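Pre-Run Checklist, Simulated Kitchen, Drawer Tasks
Project: Vivero
Dec 24, 2021

1. Scene loads with no missing textures - OK. Took two tries on my machine, fine after that.

2. Drawer joint limits match the config - OK. I opened and closed it by hand in the viewer and it stops where it should.

3. Object spawns inside the drawer, no clipping - OK, with a grumble. The whisk is my least favorite thing to check! Those thin wire loops make the collision mesh a pain, so I swapped in the simplified one from Noonan.

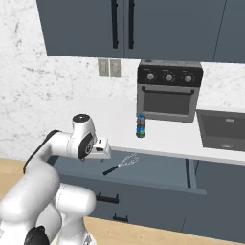

4. Episode count matches the log - NOT OK. I asked for 1,586 and the log shows 1,032 written. I'm guessing the disk quota again. Rerun before anyone trains on this.

5. Failed grasps labeled - OK. I read through 61 of them and the labels held up (a couple were close calls, I left those alone).

6. Random seeds saved with each episode - OK.

7. Success check uses object height, not gripper state - fixed today. The old rule was giving us credit for empty grabs, so please don't compare with the February numbers.

Still open: item 4, and copying the new config over to Dendetti.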